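Filed under: Course Materials / Housing & Interiors / Week 8

Reading a Renovation Claim
Handout for session 8, prepared by Leena Valtonen

Bring this sheet to class along with the Salness brochure. We'll be arguing with both.

1. What "adds value" means

Sellers of flooring, paint and windows all say their product adds value to a home. Ask them what they measured. Usually it's one of two things: what agents guessed a house would sell for, or what owners said they felt after spending the money. People who have just paid for a new floor are poor judges of whether they needed one.

The Fikex survey in your reading packet is a fair case. It reports answers from 463 homeowners and says most were "satisfied or very satisfied" with their work. Look at page 2. The form went out with the final invoice. Anyone who gave up halfway, or fell out with the contractor, never got one. I don't say the number is false. I say it tells us very little about the person deciding whether to start.

2. The "bigger room" claim

You will read that light walls make a room look larger and dark floors make it look smaller. You will also read that dark floors "ground" a room and make the walls seem to pull back. Both can't be a rule. The Kang article gives the first version and the Fallis guide gives the second, and neither describes a test you could repeat.

Some questions to put to each of them:

Who was asked, and were they standing in the room or looking at a screen?
Was the furniture the same both times?
Was the light the same? A change of lamp or time of day can do more than a can of paint.
Did anyone guess the size in feet, or did they just pick the room they liked?

The last one matters most. "Feels larger" and "I prefer it" get mixed up constantly in this kind of writing, and a salesperson has no reason to pull them apart.

3. Plank direction

The usual advice is to run boards along the longest wall. It may be good advice. The structure underneath often decides the matter anyway, and a floor laid the wrong way over old joists can sag whatever it does for the eye. Fallis spends 18 pages on direction and gives the subfloor one paragraph. Read that paragraph twice.

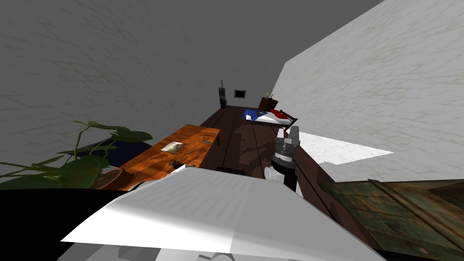
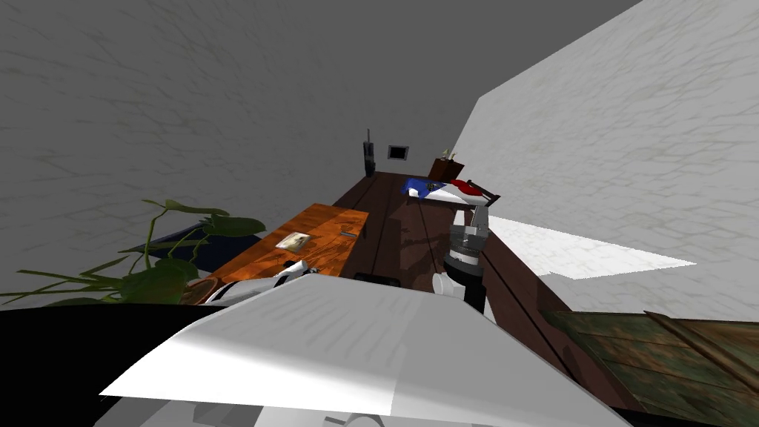 Dark wood planks between gray and white walls, computer-rendered.

4. Costs that go missing

Brochures quote the price of material. They are much quieter on removal of the old floor, trimming doors, moving heavy furniture, and the week you can't use the room. In the Salness brochure, find the line on preparation. It says "varies." Write down what you think it varies between and who would pay the difference.

Watch for the word "lifetime" too. Whose lifetime, and does the warranty pass to the next owner? If it doesn't, it's odd to sell it as something that raises the resale price.

5. For next session

Choose one claim from the brochure and rewrite it so that it could be proved wrong. Keep it under a page. "Timeless look" is off limits, as three groups tried it in May and got nowhere.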